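Section 4. Setting Up a Tidying Task

The Ikora two-arm station is supplied for the assessment of simple household work, such as clearing a table or putting small items into a container. It is not yet suited to unattended chores. Operators should read this section in full before the first run.

1. Clear the middle of the table and place one container and one block within reach of both grippers. 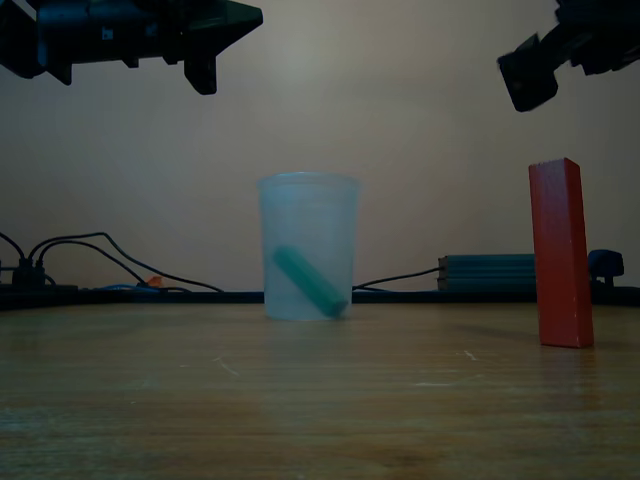
2. Set the arm speed to 60 percent or lower. Higher settings are reserved for trained staff.

3. Start the Wostov control program and select "Tidy." Keep hands off the table until the run has ended.

Note: Translucent containers are harder for the software to judge than solid ones. Allow extra practice runs – some 175 for each new container.

4. Record every run, including failed attempts and any run in which a person had to step in.

CAUTION: Remain seated clear of the arms and within reach of the stop button.

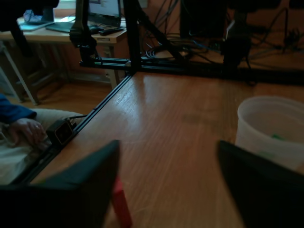
Can the station be left to tidy a room by itself?

At present it cannot. It handles a small set of known items on a fixed table, and a person must supervise each run. Soft goods, liquids and crowded shelves are outside its approved use.

5. After the last run, park both arms and save the log before switching off the power.

Vasilakis Automation, Warport – Customer Support, Desk 101 – Copyright Vasilakis – Back to top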